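Frequently asked questions: working safely at the towel tables

These answers are for anyone who runs, resets or visits the towel sorting work at our Ilow site. They go with the Hustora house rules and do not replace them. Last revised 27 February 2020.

Towels, baskets and the arm share one table, so most of the questions we get are about who may reach in and when. 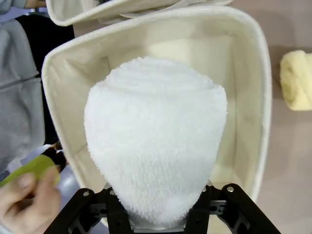
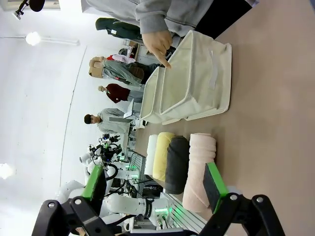 Do I need training before I stand at a table?

Yes. Everyone who comes within reach of an arm does the short induction first, including people who are only there to watch. It covers the stop buttons, the hand rules and how to report a fault. If your induction has lapsed you can still come into the room, but stay behind the floor line.

Can I put my hand over the table while a run is on?

Only if you are the named operator for that table, and only at slow speed. The operator may point to a basket or move a towel that the arm is not going for. Keep fingers out from between the gripper fingers at all times. If a towel is already held, leave it alone until the gripper has opened or the run has been paused.

What is slow speed?

It is the setting marked 2 on the Skusex panel. Setting 3 is for runs with no one inside the floor line. You may not change from 2 to 3 during a run. Pause, step back, check the line is clear, then change it.

What should I wear?

Ordinary clothes are fine. Push sleeves up or fasten the cuffs, tuck in hood cords and take off lanyards and bracelets. Gloves are not allowed, as loose fingertips can be trapped.

How should towels be rolled?

Firmly enough that they hold their shape when lifted by one end. Lay them side by side, clear of the table edge. Don't tape or pin them. A towel that comes undone on the table counts as a drop and goes on the sheet.

Who resets the table?

The operator. Pause the arm, wait for it to stop moving, then empty the baskets and lay the towels out again. Say "clear" out loud before you restart. This applies even when you are working alone.

How many people can be in the room?

The limit is 9, counting operators. It was set by the fire assessment and has nothing to do with the robots, so please don't ask the shift lead to bend it.

May children visit?

On open days, with an adult who has done the induction. They stay with that adult and behind the floor line.

What if the arm grips something it shouldn't?

Press stop first. Don't pull. Once the arm is still, use the hand release on the wrist. If the release is stiff, leave everything as it is and ring extension 102.

Does a dropped towel need a report?

No, just a tick on the run sheet. A report is needed if the arm touches a person, a basket is knocked off the table, or someone has used a stop button for any reason other than a test.

Can I use my laptop beside the table?

Yes, on a separate surface. Keep the lead off the floor where people walk. Don't rest drinks near it.

Are the rules the same at Ashour?

Mostly. Ashour has a different panel and its own stop test, so ask for the local sheet when you arrive. The hand rules are the same at both sites.

When will these answers be looked at again?

In April, after the yearly check of the stop buttons. Send questions to the shift desk before then.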